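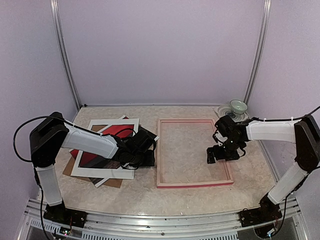 Kasun Weerakoon
9/23/19

Started on the framing for the Bridport show. Going to post as I go, mostly so I have a record of what sizes I used.

The order is 50 pictures, all going into the same style of frame. Hanging is in October. The artwork is done and signed, so what's left is mats, glass, backing and hardware.

First thing I do is go through the stack and check every piece against the list. Right way up, right title, no bent corners. I'd much sooner find a bent corner now than after it's taped to a mat.

Found two with soft corners. Both will be covered by the mat, so they stay in.

Frames are from Drondau. I've used them before for small work. The corners are tight and the backs come off without a fight. The one complaint I have is the turn buttons, which are stiff the first time. I loosen all of them before I start so I'm not leaning on a frame with glass in it.

Glass comes out first and gets cleaned on both sides. Spray the cloth, never the glass. If you spray the glass it runs to the edge and sits there, and later you get a line along the bottom of the mat.

Somebody asked what cloth. Old cotton pillowcase, washed a lot, no fabric softener. Paper towels leave lint on everything.

Mats are cut. I went with a slightly wider border at the bottom than at the top. It's an old habit and most people won't see it, but when the borders are equal the picture looks to me like it's sliding down.

For hinging I use two small pieces of paper tape along the top edge only. The picture hangs from those. If you tape all four sides the paper can't move when the weather changes and it starts to ripple.

Stopped for lunch. Leftover rice and an egg.

Back at it. I lay the empty frame down and try the picture in the opening before anything gets taped. Takes a few seconds. A couple of these were trimmed by hand and they are not all the same width.

One of them was too wide by a hair. Took it to the cutter and shaved the blank side. The signature is on the other side, so no harm done.

@Biswas wanted to know if I wear gloves. For handling the artwork by the edges, no, I just wash my hands and dry them well. For the glass, yes — thin cotton ones, and I change them when they get gray.

Dust check goes like this: picture and mat in, glass down, turn the whole thing over and look at it from a low angle with a lamp off to one side. Dark pictures show everything. I opened one of them up 5 times for the same speck and it was stuck to the inside edge of the mat the whole time.

Each one gets a label on the back with title, year and list number. Pencil on the label first, then pen once I've checked it.

Framing cost so far is $186, mostly mat board and tape. The frames were paid for separately by the gallery.

10 finished and standing against the wall, face to face and back to back with cardboard between them. That's a decent day for me.

Hanging wire is still on its way from Skavbridge. I'll do the D-rings and wire in one go when it gets here.

Tomorrow is the dark ones. Cleaning the lamp tonight.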